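Old office PCs get a second career, minus the memories

2 min read
Last updated: 2024-02-24

The desktop computer, a machine most of us last thought about when we were kicking it under a desk, is having a busy February at the Jaramillo Street recycling depot. The depot has taken in 679 of them since its collection opened, nearly all from offices that discovered laptops and then discovered they had a closet full of towers.

The collection is run by Puvuvex, a refurbishing outfit that took over the back half of the building last fall. The towers come in by the pallet, get laid on their sides on the benches and lose their side panels. Then the hard drives come out, before anyone gets sentimental about the rest. Drives are wiped or shredded, depending on which box the donor checked on the form. Most donors check shred. A few have asked to watch.

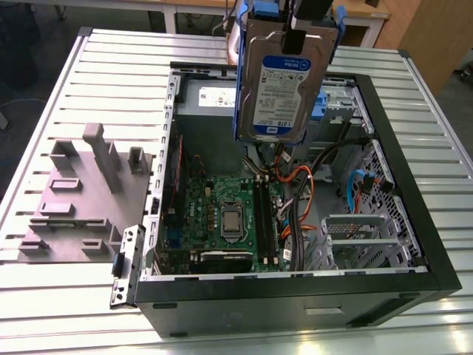 Memory comes next on the depot's list, and it is often the shortest job of the day, as plenty of office computers arrive with their slots already picked clean. The shop's theory is that departing IT departments regard memory sticks the way hotel guests regard small shampoos. Graphics cards, on the other hand, tend to get left behind, possibly by people who never knew they had one.

Whatever passes testing goes back together with a replacement drive and is sold for $75 through Skulier, the secondhand shop next door. The price includes a power cord and a keyboard. It does not include a mouse, a decision that Skulier staff say they are asked about every single day and do not wish to discuss further.

So far 247 rebuilt computers have gone out the door. The rest are waiting on parts, being parts, or headed for the scrap metal bin. Power supplies get tested on their own bench near the loading door, with a fire extinguisher at each end. The blue plastic caddies that hold drives in some of the cases are saved in a tub – they snap onto the replacements, and buying new ones, the depot says, costs more than anyone should pay for a piece of plastic.

Drop-off is free for households, with a limit of 2 computers per visit. Businesses need to book a slot. Monitors are accepted if they are flat. Printers are not accepted under any circumstances, and there is now a sign on the fence to that effect, with several printers sitting under it.

Comments (4)

tirketent_tim
Took my old work tower in last week. In and out in five minutes, and the form is one page. Bring your own pen.

oakleaf59
Do they give you the drive back if you ask? I have tax stuff on mine and also, I think, my wedding photos.

dustbunny
@oakleaf59 copy your photos off BEFORE you go. The form says once it's handed over that's that.

R. from Elm
$75 and no mouse??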